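Teaching a Robot Arm to Sort by Hand: Our Tunton Workshop Project
Gidbridge student robotics report, 2021-10-01
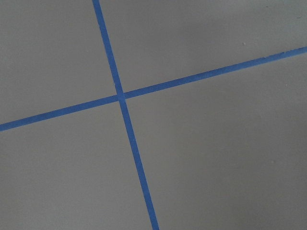
Figure 1. Blue tape cross on the gray work surface, from the wrist camera.

Our group wanted to teach an arm to put small parts into the correct quarter of a marked surface, without writing a motion for each part. We used the Mokeo arm in the Tunton workshop and showed it the job ourselves!

We tried two ways of showing it. In the first, one of us held the arm by the wrist and walked it through the move while the joints recorded their angles. In the second, we sat at the other bench and drove it with a hand controller, watching only the wrist camera view. Guiding by hand felt great — you get the hang of it in minutes — but our fingers kept getting into the video. Remote control was slower and a lot cleaner.

The tape cross gave the driver something to steer by. Plain gray looks much the same wherever the camera points, and our first drivers got lost over it. With two blue lines crossing, you can tell how far the wrist has turned and which quarter you are over. The lines don't have to look square in the camera view. We started each run from a slightly different angle on purpose, so the model would not learn one fixed view.

By the end of September we had recorded 419 runs and thrown out 29, mostly for dropped parts or a driver who stopped halfway to think. We trained on the rest with Ho, the small learning program our course uses.

Then came the fun part. We gave the arm 50 new starts with nobody on the controller. It put the part in the correct quarter in 32 of them and missed in the other 18. Most misses landed close to a tape line, where our own driving had also been shaky. Watching it copy our habit of pausing over the crossing before going down was a real thrill (and a bit embarrassing).

Next we want to record more runs near the lines, and have every driver practice before their runs count. We would also like to try a second tape color to see how much the model depends on blue.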